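The first Go board Arturo Ruggiero owned was a sheet of paper, and he still prefers one. He keeps a folded board in his coat and a bowl of stones in the car, and on Sunday he plays with whoever turns up at the Cirnard, a coffee bar with 40 seats and bad heating.

A full-size wooden board is a fine thing. The one in the window at Valentini costs $900 and takes two hands to lift. Most beginners don't need it. A printed sheet has the same grid and the same star points, and it fits in a drawer.

The drawback is the creases. A stone set down on a fold can lean or slide off its intersection. Thomas D'Amico, who teaches the beginners' table, opens his sheets the night before and leaves them under a heavy book. He also likes to lay the sheet at an angle to the table, a habit he picked up from cramped kitchens.
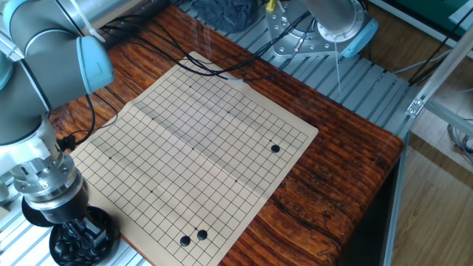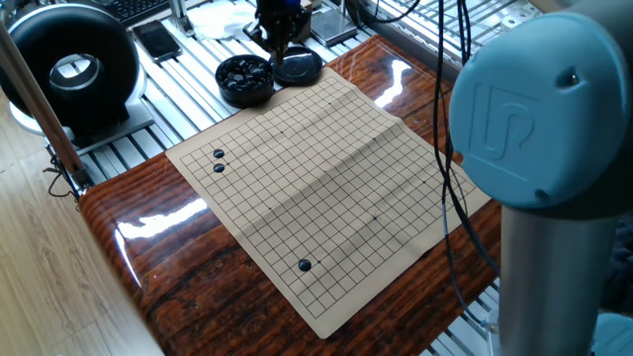
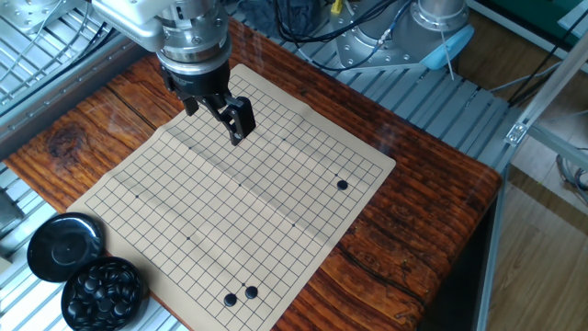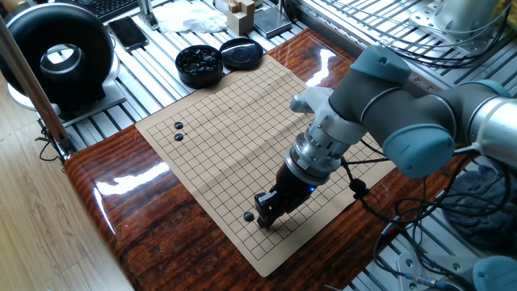 Three black stones on a folding board, with the rest in the bowl.

D'Amico starts new players with very few stones. Two of them go side by side, and he asks how many open points the pair touches. Then he puts one farther off and asks whether it helps. People tend to answer fast and then change their minds.

Bowls matter more than you'd expect. A round one with a wide mouth lets you pick up a stone without looking. The lid goes upside down next to it and holds captured stones during the game.

Ruggiero bought his bowls in January from Ritorine, along with a spare bag of stones. He has lost 2 since then, both black, both somewhere under the seats of his car.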